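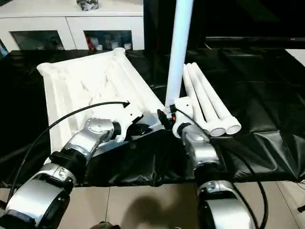 ACTA DE LA REUNIÓN DE ABRIL
Grupo del huerto interior, local Durnetora
Comienzo: 18:30. Final: 20:10.

1. Lectura del acta anterior
Se aprueba sin cambios, salvo el nombre de la calle del almacén, que estaba mal escrito.

2. Materiales en la mesa
¡Por fin tenemos cosas que tocar! Se repasan las piezas de la mesa de trabajo: la bandeja blanca grande, con sus canales y huecos, el poste vertical y los tubos blancos de PVC con sus manguitos. La bandeja gusta muchísimo. Se comenta que los surcos ayudarán a repartir el agua y que el reborde grueso da confianza para moverla entre dos personas. Queda pendiente llenarla hasta arriba y ver cómo desagua.
Se discute un buen rato si los tubos deben ir pegados o solo encajados. Gana encajados, para poder desmontar y limpiar en verano. Quien tenga lija fina en casa, que la traiga, por favor.

3. Proveedores
Han llegado dos presupuestos para el resto de las bandejas y los tubos. El de Juster sube a 1515 euros con transporte. El de Björklund se queda en 1160 euros, pero hay que ir a recogerlo y no incluye los codos. Después de bastantes vueltas (y de descubrir que dos de los presentes tienen furgoneta, ¡qué alegría!) se acuerda pedir a Björklund y comprar los codos en la ferretería de la esquina.
Presupuesto total del proyecto: 2387 euros. No se modifica.

4. Plantas
Se decide empezar con lechuga, albahaca y acelga. Hubo una defensa apasionada de las fresas, que contó con muchas simpatías, y se les reserva la bandeja más cercana a la ventana en cuanto el riego funcione bien. En total habrá sitio para 28 plantas en la primera tanda.
Los semilleros se preparan en casa. El sustrato está en el armario del fondo, en sacos abiertos: cerradlos bien después de usarlos.

5. Riego y luz
La bomba se probará primero en un cubo, lejos de los enchufes. Se aprueba poner una regleta en alto y sujetar todos los cables a la pared. Sobre las lámparas no hay acuerdo: unos prefieren esperar a ver cuánta luz natural entra, otros quieren comprarlas ya. Vuelve al orden del día en la próxima reunión.

6. Visita al taller Dulen
Confirmada para mayo, por la tarde. Nos enseñarán su sistema de bandejas en vertical y nos dejan hacer todas las preguntas que queramos. Tenemos muchísimas ganas. Apuntaos en la hoja de la puerta.

7. Ruegos y preguntas
Se pide no dejar tazas en la mesa de trabajo.
Falta una llave del armario. Si alguien la tiene, que la deje en el cajón de la entrada.
Se agradece el bizcocho de limón, del que no quedó nada.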